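The Price on the Quote Is Where It Starts

What our small lab learned while budgeting for a pair of robot arms, and what I'd put on the spreadsheet if I were doing it again

I have a confession to make about the first budget I ever wrote for a robot bench. It had two lines on it. One said "arms" and the other said "bits". I was rather pleased with it (so tidy!) and I sent it upstairs on a Friday afternoon and went home feeling like a proper manager.

It came back on the Tuesday with a single word next to the second line. The word was "which?" and it had been underlined twice.

That was my introduction to Neelam Khurana, who looks after equipment spending for our end of the building, and who has since become the person I ring first whenever I want to buy anything with a plug. She asked me to go away and list every single thing that would be on, under or behind the table on the day the arms did their first useful piece of work. It took me most of February. The list had 53 lines on it, and two of them were robots.

So if you're in a teaching lab, a small testing firm or a university corner like ours, and you've started looking longingly at arms, I'd like to save you some of the back and forth.

Start with the job, and make it a dull one

We wanted help with fetching and carrying glassware. That's it, really. Pick up a beaker, take it somewhere, put it down, don't break it. Meenakshi Tyagi, who had done more of this by hand than the rest of us put together, was very firm that we shouldn't budget for anything cleverer until we could do that on an ordinary Wednesday without all standing round holding our breath.

I grumbled at the time, because I'd been watching sales videos and wanted the lot. But a dull job is wonderfully easy to cost. You know the size of the glass, you know how far it has to travel, and you can write down how many you'd be willing to lose. I'd tell anybody to pick the most boring half hour of their week and price that.

It also tells you whether you need one arm or two. We went round and round on this. One arm is obviously cheaper, and for plain carrying it would probably have done. What swung it for us was reach. With a base at each side of the near edge, neither arm has to stretch right across, and you can leave a tray and a couple of glasses in the middle where both can get at them.

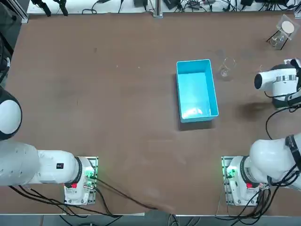

We asked three suppliers to quote. Farneck were quick and friendly and sent a quote on a single page. Skisetti took longer and sent a long document with a drawing of our own table in it, which charmed me completely. Jeludov sent a very good price and then, when I asked what it left out, a second email that was a good deal longer than the first. I don't hold that against them. I'd simply asked the question too late, and now I ask it in the opening line.

The question, word for word, is "What will I have to buy from someone else before this does anything?" Feel free to pinch it.

The table is equipment too

I'd assumed we would use a bench we already had. Stijn Willems came over from the workshop, leaned on it, and it moved. He didn't say anything, he just looked at me. We got a new table.

The top matters more than I'd have guessed. You'll want it big, bigger than looks sensible when it's bare, because the bases and their plates take a decent bite out of the near edge before you've put a single beaker down. You'll want a surface you don't mind marking, too. Mine was going to stay spotless. I had a cloth and everything! Please budget for a top that can take scuffs and stains with good grace, and don't spend extra on a fancy finish.

Then there's somewhere for all the rest of it to live. Power supplies, adapters, little boxes, the things that connect to the little boxes. Renu Mittal, who does our wiring, asked for a shelf along the side and a raised strip along the back, and I very nearly cut both to save money. I'm so glad she got stroppy about it. If the electronics haven't got a home of their own they end up on the worktop, and then you've paid for a lovely big table and you're using half of it.

And the metal framing! I'd put in for one post. You need posts for mounting things on, rails to hold the posts, brackets for the rails, and a particular size of bolt which you will always be four short of. Order spares on day one.

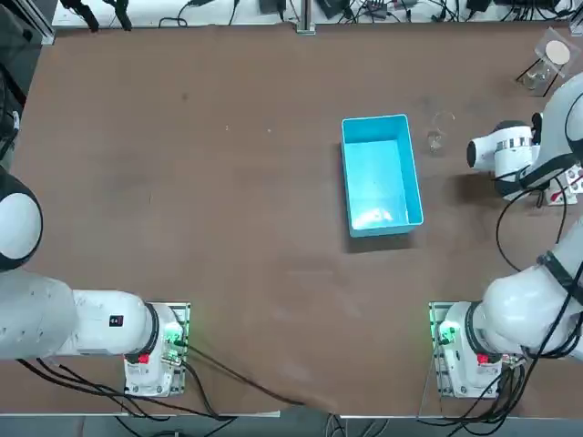 Cables, cables, cables

I've given cables their own heading because they deserve their own line in the budget, and probably their own cupboard.

Each arm wants power and a connection. The hand on the end of it wants something. Any camera wants something. All of these have to get from a part that moves to a part that doesn't, with enough slack for the arm to swing about and not so much that a loop wanders through the glassware. We spent £288 on cable, clips and sleeving in the first round, and I thought that was scandalous right up until I saw how quickly it disappeared.

My advice is to measure with the arm stretched as far as it'll go and then add more than feels right. Cable that's too long can be looped up beside the base. Cable that's too short is just a thing you bought. (We have a drawer of those. It's labelled "short", in case any visitors are tempted.)

Ask about connectors as well. Karunaratne, who supplied our grippers, were very patient with me on the telephone when I admitted I didn't know which sort we had. They asked me to send a photo of the plug, which took me ten seconds and could have saved a week if I'd thought of it.

Hands cost money

Speaking of grippers, this is the bit people skimp on, and I do understand why. You've just signed off on the arm, your stomach is still in your shoes, and there's a plain two-finger option sitting there at a fraction of the price.

For boxes and blocks I'd take it every time. For glass I'd at least want to try something with more fingers before deciding. A beaker is a slippery, see-through, round thing with a rim, and how you hold it depends on what you want to do next. Peninah Minja ran our trials, and she insisted on borrowing before buying. We had a loan unit on the bench for 30 days, and by the end of it she had two pages of notes on rims alone.
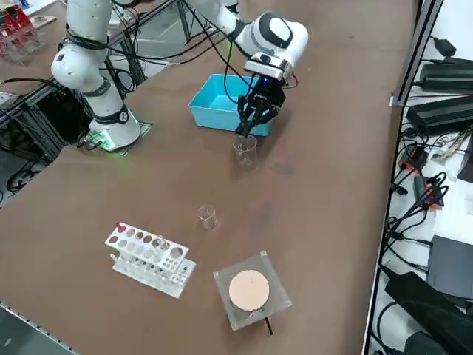
Peninah Minja

I've put her name on its own there because she asked me to credit her properly for this next part, and quite right too. What follows is her list, lightly tidied by me, of what should go on the table for a trial.

Use your own glass. Suppliers will bring a nice sturdy test piece with them, and it'll behave beautifully. Bring out the beakers you use every day.

Have more than one of them. A single beaker in the middle of an empty table is an easy day out. Put a second one nearby and see how the planning changes.

Leave the neighbours in. If your bench normally has a test tube rack and a hot plate on it, they should be there for the trial, in the places you'd really want them. She had us shuffling things back and forth for an entire morning and it changed our minds about the size of the tray.

Write down every time a person has to reach in. She kept a tally on the back of an envelope, and it was the most useful document in the whole project when we sat down with Neelam again.

Back to me now.

The money after the money

Right, the part that made me wince. Once the kit is in, it carries on costing you. Somebody has to look after it, and that somebody has a salary and a diary. We put aside one afternoon a week of Renu's time and we've never yet come in under it. There's replacement glass, obviously. There's the odd finger pad. There's the training for new people, which isn't expensive but does always seem to land in the same month as everything else.

Neelam's rule is that the yearly running line goes into the very first version of the budget, before anyone has fallen in love with a particular arm. If you leave it until after the quotes are in, you'll shave it down to make the total look nice. I know this because I did it, twice, and she caught me both times.

She also made me put in a line called "changed our minds". I laughed, and then I used nearly all of it by the summer. Some went on moving a shelf and some went on a bigger tray. A fair chunk went on clear plastic stands for keeping things at the right height, which weren't on my list of 53 at all and which we'd now be lost without.

If you've only got a little

Not everyone can buy two arms at once, and I'd hate to put anybody off. If our budget had been halved I'd have bought the good table, the framing, the shelf and one arm, and I'd have had the second mounting position drilled and ready at the other side. Adding an arm to a bench that's expecting it is a fairly calm week's work. Stijn reckons that doing it to a bench that isn't would have him hiding in the workshop with the lights off.

Do go and see somebody else's set-up as well, before you sign anything. Take a tape measure and ask to look behind the table. People are lovely about it, they're usually dying to show you, and you'll come home with at least one more line for your spreadsheet. Mine was a longer extension lead.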